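Home Forums Artists Gigs Members Search Log in

Chepkoech Barasa's farewell tour: who's going, and is it really farewell?

marmaladeskies
Evening all. I was lucky enough to be at the Fusto for the opening night and I'm still humming on the bus two days later. She came on at half past eight in that long yellow coat, no fuss, and went straight into "Plirnus" with only the piano behind her. I went with my sister, who only knows the one song from the radio, and she cried twice. The hall holds 1,428 and I couldn't see an empty seat from the circle. I've typed up what I can remember, so do correct me!

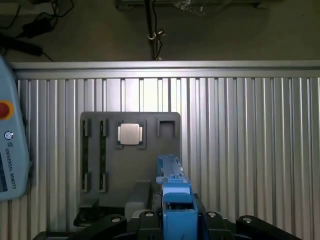
SET LIST (FIRST NIGHT)
Plirnus
Kettle Song
Letters to Usman
Half a Harbour (with Na-rae Cheon)
Goodnight Heseveo

There were more in the middle but I was too busy singing along to write them down.

old_tambourine
Lovely write-up, thank you. I'm going in May and trying not to read too closely, though I've obviously now read every word. My one grumble is "farewell". She said goodbye in the programme last time as well, and I paid for a very expensive train on the strength of it. I don't begrudge her a penny, but I do think they should call it a tour and leave it there.

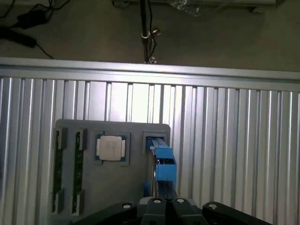
marmaladeskies
Half a Harbour is the one I'd go back for, whatever they call the tour. Na-rae has a much lower voice live than on the record, and the pair of them hardly looked at each other, they just stood close together and let it happen, upright and side by side like those two memory modules in their slots. I'd have been happy with a whole evening of that. As for the farewell business, I think she meant it last time and then missed it. People are allowed to miss their work.

pennywhistle_jo
Sorry, I'm with tambourine. I love her dearly and I've got 281 ticket stubs in a biscuit tin, a fair few of them hers, but the word sells seats and her management know it. Also the duet went on a bit, didn't it? I'd have swapped it for Kettle Song twice.

old_tambourine
Kettle Song twice, now you're talking. Can I ask what the merch queue was like? I'd like the signed print, and I've read there are only 600 for the entire tour.

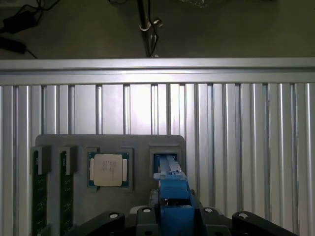
Processor in its square pocket, memory modules to the left.

marmaladeskies
Go before the support act, my love, the queue was right back to the cloakroom by the interval. The prints were on the left-hand table and the girl serving was an absolute sweetheart. Jo, we shall never agree about that duet, but I'll save you a seat next to me if there's a next time!

pennywhistle_jo
There'll be a next time. See you at the farewell after this one x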